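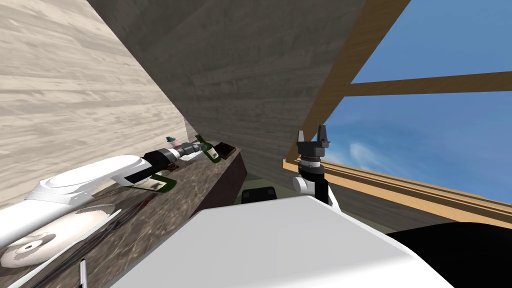 Ticket Nr. 900 – Blatt 1

Betreff: Linker Arm bleibt über der Arbeitsplatte stehen, kein Fehlercode
Projekt: Luston, Küchenszene (Sim)
Gemeldet von: Aníbal Louro
Datum: 14. August 2021
Priorität: hoch
Status: offen

Fehlerbild
Aufgabe "grüne Flasche greifen und aufstellen". Linker Arm fährt an, bremst kurz vor der Flasche ab, bleibt stehen. Kein Kontakt gemeldet, kein Not-Halt, Controller sagt weiter "läuft". Rechter Arm soll dabei in Parkposition bleiben, Greifer oben und offen, macht er auch. Nach 30 Sekunden Timeout, Episode wird trotzdem als erfolgreich geschrieben. Das ist eigentlich das Schlimmere, so landet der Müll in den Trainingsdaten.

Neustart vom Planer: bringt nichts. Neustart von allem: läuft einmal durch, dann wieder Stillstand.

Schon probiert
– Geschwindigkeit links runter auf 25 Prozent. Gleich.
– Kollisionsprüfung Flasche/Handgelenk aus. Arm fährt weiter, aber durch die Flasche durch. Wieder eingeschaltet.
– alte Konfig vom Januar geladen. Startet garnicht, Gelenknamen passen nicht mehr.
– Startpose vom Arm geändert, weiter zurück. Bleibt an derselben Stelle stehen.

Bei der letzten Variante ist mir aufgefallen, dass der Planer die hintere Flasche als Hindernis führt und die vordere auch, obwohl die vordere das Ziel ist.
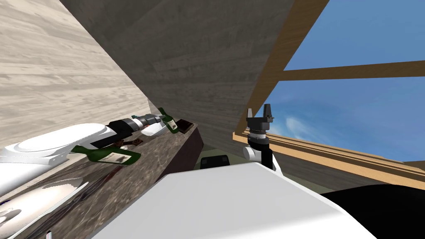
Also Ziel und Hindernis gleichzeitig, damit kann der Greifer nie näher ran als der Sicherheitsabstand. Im Log steht dann auch brav "Abstand unterschritten, warte auf Freigabe" – nur auf Stufe Debug, deshalb hat das keiner gesehen. Freigabe kommt von der Objektliste. Die Objektliste gibt aber nur frei, wenn die ID stimmt, und die IDs beider Flaschen sind im Export von Dumitrescu gleich. Habs nachgeschaut, wirklich identisch. Müsste Sturerby beim Import abfangen, tut es nicht.

Workaround bis Fix: IDs von Hand ändern, Szene neu laden, NICHT nur zurücksetzen. Beim Zurücksetzen kommen die alten wieder. Danach bitte einen Lauf mit Debug-Log und anhängen.

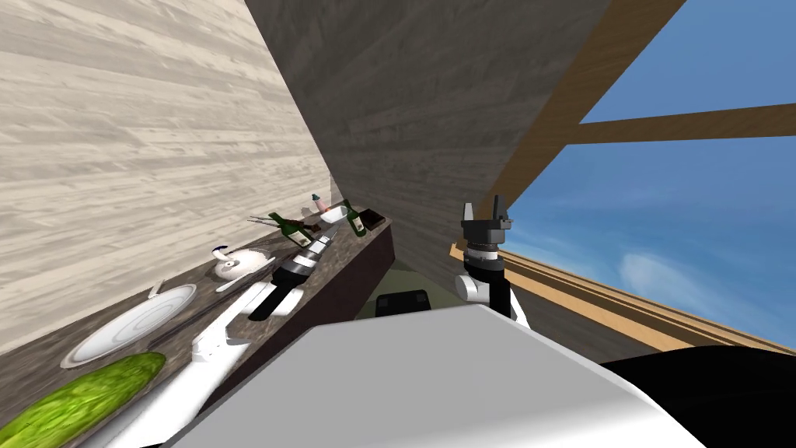 Jhair Sotelo: Kann ich bestätigen, bei mir dasselbe auf dem Asell-Rechner. IDs geändert, neu geladen, linker Arm greift. Aber der Timeout-Fehler ist davon unabhängig, den hab ich auch bei anderen Aufgaben. Hab die Episoden von dieser Woche durchsucht, knapp 200 stehen auf "erfolgreich" und enden im Timeout. Würde die alle sperren, bis der Status sauber geschrieben wird. Machst du dafür ein eigenes Ticket oder lassen wir das hier drin?

Louro: Lassen wir hier drin, sonst geht es unter. Gesperrt ist ab jetzt alles aus dem Ordner, auch die guten Läufe, sortieren wir später.

Nachtrag, gleiche Umgebung, anderer Auftrag: gerahmtes Bild vom Boden aufheben. Greifer steht offen über der Rahmenkante, ein Finger außen, einer über der weißen Fläche. Schließbefehl geht raus, laut Log keine Quittung. Wieder "warte auf Freigabe", wieder Timeout, wieder "erfolgreich".

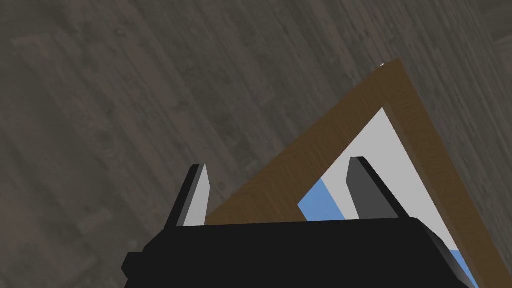 Nächste Schritte
1. Import: doppelte IDs ablehnen, mit Meldung auf Stufe Fehler. (Sotelo)
2. Zielobjekt aus der Hindernisliste nehmen, bevor geplant wird.
3. Timeout muss als Abbruch in die Episode. Vorher keine neue Aufnahme!
4. Prüfen ob der Rahmen auch eine doppelte ID hat oder ob das was eigenes ist. Ich tippe auf doppelt, hab den Export aber noch nicht offen gehabt.
5. Dumitrescu anschreiben wegen Export. (Louro, Montag)

Status: in Bearbeitung, Workaround vorhanden.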